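7. Setting Up the Desktop Service Cell

The Talten planner ships with a motion profile it calls safe. Treat that as a starting guess. A clear path on the monitor says very little about cables, and cables are what the fingers catch.

Lay the tower on its side on the slatted bench with the side panel off, then load the fixture plate to its left before you enable the arm.
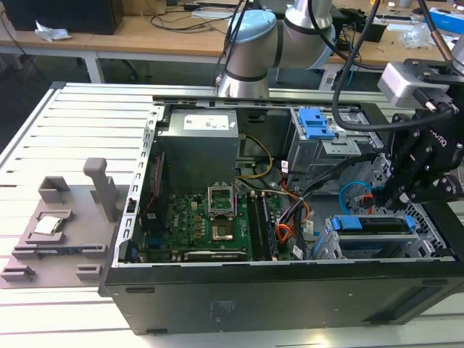
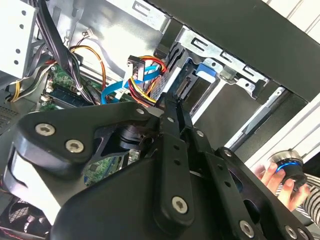 Larasati Majimbun objects to the order given here: at Gremholm she enables the arm first and loads the plate second, and she says she has never lost a chip that way. We still don't recommend it. One site's luck is thin evidence.

7.1 Teaching the drive approach

1. Set the speed override to 20 percent. Leave it there until step 6.

2. Jog the gripper over the drive bay and stop above the blue latch. Save this point as HOVER.

3. Switch to the wrist view and find the SATA data cable and the power wires. If either lies between the fingers and the drive, move it by hand with the arm disabled.

4. Lower the gripper in single steps. Watch the outer plates as well as the fingertips. The collision model draws the gripper thinner than it is, whatever the release notes claim.

5. Save the lowest point as REACH, then back out along the same line.

6. Run HOVER to REACH and back 4 times with nothing gripped. Any contact with a cable means you start again at step 2.

CAUTION: Keep hands out of the case while the arm is enabled. The reduced speed setting is not a guard.

7.2 Checking the fixture

1. Seat the CPU flat in its pocket. A tilted chip will still pass the presence check.

2. Push each holder with a fingertip. Replace any printed part that moves — glue does not hold up.

NOTE: The Choi service sheet calls for new finger pads at 3,000 cycles. Our counter read 3,195 when a pad first slipped, so the figure seems fair, but one pad proves nothing. Inspect them every morning and write down what you find.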